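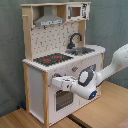

Gebrauchtes Holzspielzeug reinigen und auffrischen: was sich lohnt und was man sich sparen kann

Wer im Netz nach der richtigen Pflege für Holzspielzeug sucht, bekommt zu hören, Essig töte alles ab, Olivenöl mache alles wieder schön und die Sonne erledige den Rest. Ich habe in den letzten Jahren einiges davon ausprobiert, vor allem an Sachen vom Flohmarkt in Judberg, und halte den größeren Teil für überflüssig. Manches schadet sogar. Die folgende Anleitung ist deshalb kürzer als die meisten und kommt mit wenig Material aus.

Sie gilt für Bauklötze, Fahrzeuge, Puppenmöbel, Spielküchen und Kaufläden. Für Musikinstrumente aus Holz gilt sie nicht, davon verstehe ich zu wenig.

Vor dem Kauf

Bilder in Kleinanzeigen sagen über den Zustand fast nichts. »Leichte Gebrauchsspuren« kann alles heißen, vom Kratzer bis zum herausgerissenen Scharnier. Ich frage immer nach drei Dingen: ob das Teil im Keller stand, ob im Haushalt geraucht wurde und ob Schrauben fehlen. Kommt auf die Kellerfrage eine ausweichende Antwort, lasse ich es bleiben. Muffiger Geruch sitzt tief, und die Hausmittel dagegen taugen wenig. Kaffeepulver in einer Schale riecht nach Kaffee, danach riecht es wieder nach Keller.

Vor Ort drücke ich mit dem Daumennagel in eine unauffällige Stelle, am liebsten an der Unterseite. Gibt das Holz weich nach, hat es Feuchtigkeit abbekommen. Bei beschichteten Platten fahre ich mit dem Finger die Kanten entlang. Aufgequollene Kanten bekommt man nicht wieder flach, auch nicht mit Leim und Zwingen, egal was in den Foren steht.

Vorsicht bei altem, dick lackiertem Spielzeug ohne jede Kennzeichnung. Was in alten Farben steckt, sieht man ihnen nicht an, und Schnelltests aus dem Internet würde ich mein Vertrauen nicht schenken. Solche Stücke kommen bei mir aufs Regal und nicht ins Kinderzimmer. Abschleifen ist hier die schlechteste Idee von allen, weil man den Staub dann in der ganzen Wohnung hat.

Was Sie brauchen

Zwei weiche Baumwolltücher
Eine Schüssel lauwarmes Wasser
Ein paar Tropfen Spülmittel
Eine alte Zahnbürste
Schleifpapier in feiner Körnung
Holzleim auf Wasserbasis
Ein Öl oder Wachs, das ausdrücklich für Kinderspielzeug ausgewiesen ist
Einen passenden Schraubendreher

Spezialreiniger für Holzspielzeug stehen nicht auf der Liste. Ich hatte einmal eine Flasche Kamex da und konnte nach dem Trocknen zwischen der damit geputzten und der mit Spülmittel geputzten Seite keinen Unterschied finden. Vielleicht habe ich zu wenig genau hingesehen. Bezahlt habe ich dafür kein zweites Mal.

Schritt 1: Trocken abbürsten

Zuerst kommt der lose Schmutz weg, und zwar ohne Wasser. Krümel und Staub werden sonst zu Brei und setzen sich in die Fugen. Für Ecken und Nuten reicht die trockene Zahnbürste. Der Staubsauger geht auch, aber mit Bürstenaufsatz, denn die nackte Düse hinterlässt auf weichem Holz Druckstellen.

Schritt 2: Feucht abwischen

Tuch eintauchen, kräftig auswringen, wischen. Es soll sich kaum feucht anfühlen. Wer Bauklötze in die Badewanne kippt, hat am nächsten Tag raues, aufgestelltes Holz und vielleicht ein paar Risse dazu. Die Spülmaschine kommt aus demselben Grund nicht in Frage, auch nicht im Kurzprogramm.

Aufkleber und bedruckte Flächen wische ich nur ganz leicht ab und nie quer über die Kante. Hat sich ein Rand erst einmal gelöst, zieht er Schmutz an und rollt sich weiter auf. Mit einem Hauch Leim unter der Ecke hält er meistens wieder, wenn man ihn eine Weile unter einem Buch presst.

Anschließend mit dem zweiten, trockenen Tuch nachreiben. Danach bleibt alles offen stehen, am besten über Nacht, und nicht auf der Heizung.

Schritt 3: Flecken beurteilen

Filzstift auf rohem Holz geht selten ganz weg. Ich sage das so deutlich, weil es zu jedem Filzstiftfleck ein Video gibt, in dem er mit Zahnpasta verschwindet. Bei mir wurde er heller, und das Holz wurde an der Stelle stumpf. Auf lackierten Flächen stehen die Chancen besser, dort genügt oft schon das feuchte Tuch mit etwas Spülmittel.

Fettflecken auf rohem Holz lassen sich mit Löschpapier etwas mildern, wenn sie frisch sind. Alte Fettflecken bleiben. Man kann sie wegschleifen oder sich daran gewöhnen. Ich habe mich an die meisten gewöhnt.

Schritt 4: Schleifen, aber wenig

Geschliffen wird nur, wo es splittert oder kratzt, immer in Faserrichtung und von Hand. Eine Schleifmaschine nimmt an Kanten in Sekunden mehr weg, als einem lieb ist. Furnierte und beschichtete Teile schleife ich überhaupt nicht. Die Deckschicht ist dünn, und was darunter zum Vorschein kommt, ist nie schöner.

Nach dem Schleifen noch einmal trocken abwischen. Fahren Sie mit einem alten Nylonstrumpf über die Stelle: Bleibt er hängen, muss dort noch einmal nachgearbeitet werden. Das ist einer der wenigen Tricks aus dem Netz, der bei mir funktioniert hat.

Schritt 5: Schrauben, Dübel, Scharniere

Bei größeren Spielmöbeln sitzt der eigentliche Ärger hier. An einem Kaufladen vom Typ Lagos, den ich gebraucht übernommen habe, waren 14 Schrauben vorgesehen und sechs davon fehlten. Der Verkäufer hatte das als »steht prima« beschrieben. Zählen Sie also nach, sofern Sie an die Aufbauanleitung kommen, und prüfen Sie jede Verbindung einzeln.

Ausgeleierte Löcher in Massivholz lassen sich mit einem Zahnstocher und etwas Leim wieder griffig machen: hineinstecken, bündig abbrechen, trocknen lassen, neu schrauben. In Spanplatten hält das nach meiner Erfahrung nur kurz. Dort ist eine etwas dickere Schraube besser, vorausgesetzt, die Platte ist an der Stelle noch nicht gerissen und die Schraube kommt auf der anderen Seite nicht heraus.

Hohe Teile gehören gegen Umkippen gesichert. Der Winkel aus dem Baumarkt genügt, wenn er in der Wand mit dem richtigen Dübel sitzt. Von Klebestreifen, die »bis 40 Kilo« versprechen, halte ich bei einem Möbel, an dem Kinder sich hochziehen, gar nichts.

Schritt 6: Ölen oder wachsen

Nur rohes oder früher schon geöltes Holz nimmt Öl an. Auf Lack bleibt es stehen, wird klebrig und sammelt Fusseln. Ob eine Fläche lackiert ist, zeigt ein Wassertropfen an verdeckter Stelle: Zieht er langsam ein und wird das Holz dort dunkler, ist sie offen.

Olivenöl empfehle ich nicht. Es härtet nicht aus und riecht irgendwann ranzig. Ich nehme Drodura, farblos, weil die Dose noch da ist und das Öl nach dem Trocknen nicht abfärbt. Andere Spielzeugöle werden es genauso tun. Hauchdünn auftragen, den Überschuss nach der auf der Dose angegebenen Zeit abnehmen und gründlich durchtrocknen lassen, bevor ein Kind wieder daran spielt.

Der Lappen ist wichtiger als das Öl. Ölgetränkte Lappen können sich selbst entzünden, wenn man sie zusammengeknüllt liegen lässt. Breiten Sie sie draußen flach zum Trocknen aus oder legen Sie sie in Wasser. Ausgerechnet dieser Hinweis fehlt in vielen Bastelblogs.
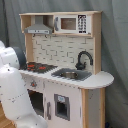
Muss man gebrauchtes Holzspielzeug desinfizieren?

Im normalen Haushalt genügt das Abwischen mit Spülmittelwasser und gutes Durchtrocknen. Desinfektionsmittel greifen manche Lacke an, und bei rohem Holz weiß man nie so recht, wie viel davon darin zurückbleibt. Wenn ein krankes Kind im Haus ist oder ein besonders gefährdetes, fragt man in der Kinderarztpraxis nach und nicht im Forum.

Wie oft sollte man nachölen?

Wenn das Holz stumpf und trocken aussieht. Feste Abstände, wie sie auf manchen Dosen stehen, dienen vermutlich eher dem Verkauf der nächsten Dose. Meine Bauklötze haben zuletzt im März Öl bekommen, davor sehr lange nichts.

Lohnt sich der Aufwand bei billigen Stücken?

Das hängt am Material. Einen massiven Laster für 13 Euro richte ich gern wieder her, eine aufgequollene Spielbank würde ich auch geschenkt stehen lassen. Rechnen Sie die Trockenzeiten mit ein, falls das Teil für einen Geburtstag gedacht ist, und kaufen Sie das Öl erst, wenn Sie den Tropfentest gemacht haben.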